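Getting white rings and cup marks off a table

I used to panic every time somebody set a hot mug down without a coaster. Now I kind of look forward to it, because lifting a white ring is one of the most satisfying little jobs in the house!

First, figure out what you've got. A white or cloudy ring is moisture caught in the finish, and that's the easy kind. A dark ring has gone down into the wood itself, and you'll be sanding, so save that one for a long weekend. Laminate doesn't usually get either one. What people take for a ring there is mostly dried tea, and dish soap on a damp cloth takes it right off.

For a white ring on varnished wood, start with a dry cotton T-shirt (an old, soft one) and an iron on low, no steam. Empty the water out completely. Lay the shirt over the mark and pass the iron over it for a few seconds, then lift and look. Do it again if the ring has faded but not gone. Go slowly — you can scorch a finish a lot faster than you'd think.

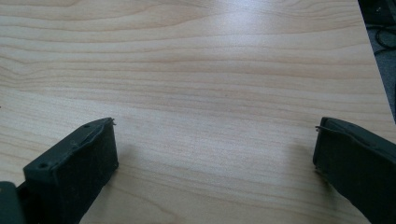
If the iron doesn't do it, try plain mayonnaise. I know! Smear on a dab, leave it 2 hours, and wipe with the grain. Oluf Kjærgaard wrote in to say he leaves his on overnight and that petroleum jelly works just as well and smells better. I tried his way in December on a side table I'd given up on, and it came up beautifully.

Non-gel white toothpaste is my last stop. It's a mild abrasive, so use a fingertip's worth, rub lightly, and quit the second the ring is gone. Never use it on a high-gloss piece, it will leave a dull patch.

Whatever you use, finish with a barely damp cloth, then a dry one. A thin coat of paste wax on real wood evens out the shine nicely. Skip the wax on laminate, where it just smears and grabs dust.

And felt-backed coasters, please. Cork ones stick to a cold glass and come up with it, then drop off halfway to your mouth.

Gastlow Home Notes | Contact | © Gastlow | Back to top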